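Carkcombe Vapers' Help Board
Mixing, coils and liquids

Does steeping in a warm cupboard do anything, or is it folklore?

Posted by Wuta_tank, 1/3/25

I've been mixing my own for a while and I keep running into the same advice, which is that a custard or tobacco needs weeks in the dark before it's fit to vape. Fine. Then the same people say you can get there overnight with a warm water bath, or by leaving the lid off, or by putting the bottle on top of the boiler. These can't all be doing the same job.

My mix is a plain vanilla custard at 8% total flavouring, 50/50, 6mg freebase, used in a fairly tight MTL tank. Fresh, it tastes of perfume and pencil shavings. After 18 days in the airing cupboard it tastes of custard, more or less, but the liquid has gone the colour of weak tea and it catches my throat in a way it didn't before. A second bottle of the same recipe, left in a drawer in the cold bedroom, is paler and smoother, but the flavour is thinner.

So what am I looking at? Is the heat speeding up the good bit, or is it just ageing the nicotine? And has anyone tested any of this without knowing which bottle was which? I've read a lot of confident posts and I don't believe most of them. The bloke in the shop told me it was "the flavours marrying", and when I asked what that meant he sold me a bottle of Floneseo.

Moodley

Leave the lid off for a couple of hours and give it a good shake, works every time for me. Never bothered with cupboards. If it's harsh just add more sweetener.

Wuta_tank

Sweetener won't make it less harsh, it'll hide it until the coil gunks up. Thanks though.

Gonçalo Guerreiro

I'd split this into two questions, as the boards nearly always mash them together.

Mixing properly is one thing. VG is thick, and a cold bottle shaken for ten seconds isn't evenly mixed, whatever it looks like. A bit of warmth thins it so everything spreads through, and that part I have no trouble believing. A bowl of warm tap water and a proper shake will do it in minutes. It doesn't need a boiler.

The slow change over days or weeks is the other thing. Vanilla and custard flavourings do alter in the bottle, and they darken even with no nicotine in them at all. Nicotine also darkens with air, light and warmth, and plenty of people find it gets peppery as it goes. So your brown bottle could be either or both, and the colour on its own tells you nothing. I've had a nearly clear bottle that was foul and a brown one that was lovely.

What I would do, if you really want to know:

Mix one batch without nicotine and split it into two small bottles. One goes in the airing cupboard, the other in the drawer. Same size bottles, filled to the same level, lids on. Add the nicotine to both on the day you try them, from a bottle you've kept in the fridge. If the warm one is still harsh, it was never the nicotine. If the harshness has gone, there's your answer.

Get someone else to label them and keep quiet about which is which. And use a fresh coil for each. Half the "steeping" reports I've read come from people comparing a new bottle on an old coil with an old bottle on a new one.

I did this with a tobacco last April and left both for 29 days. I couldn't tell them apart. My partner said she could, and then picked wrong twice. That's one kitchen and one recipe, so don't quote it as gospel — but it's more than most of the warm cupboard crowd have done.

Table pictures:

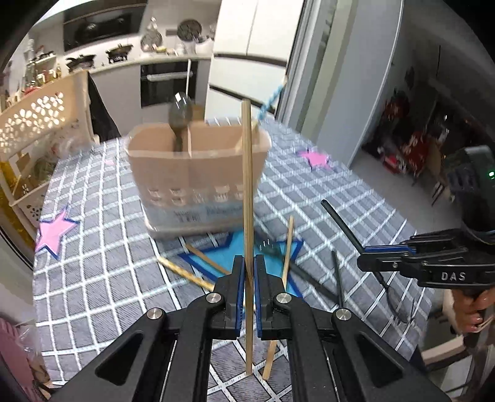
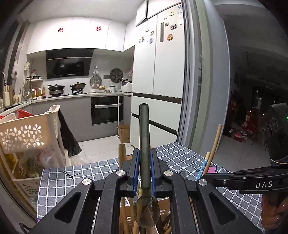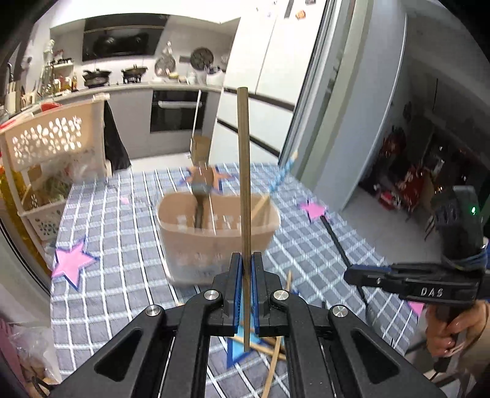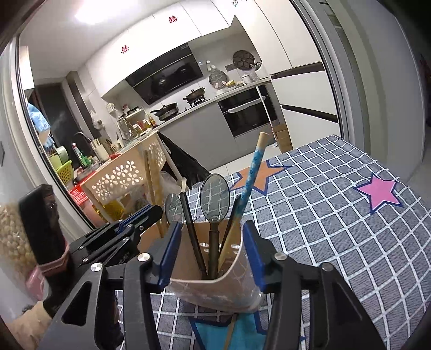

As for leaving the lid off, I'd stop. It may let a bit of the sharp alcohol note out of some flavourings, but it lets the pleasant top notes out too, and it gives the nicotine all the air it wants. Lemon goes especially flat. If a recipe needs airing for two hours before you can stand it, I'd suspect there's too much flavouring in it, and 8% of a strong concentrate in a tight MTL tank is plenty. Try 6% and see whether the pencil shavings go before you spend another fortnight waiting.

Two more things. Check how old your nicotine base is, and whether it was already yellow when you opened it. And be careful with slow cookers and ultrasonic baths. A thread on the old board had 600 replies arguing over which one was best, and I couldn't find a single person in it who'd compared theirs with a bottle left alone.

Wuta_tank

That's useful, cheers. The base was opened last summer and has lived on a shelf, so I'm already suspicious. I'll make up the split batch with new base and run one at 6% as well. Still not convinced a blind test with two people counts for much, but I'll post whatever I get, even if it's dull.

Gonçalo Guerreiro

It doesn't count for much. Do it anyway, and write down what you think before you find out which was which.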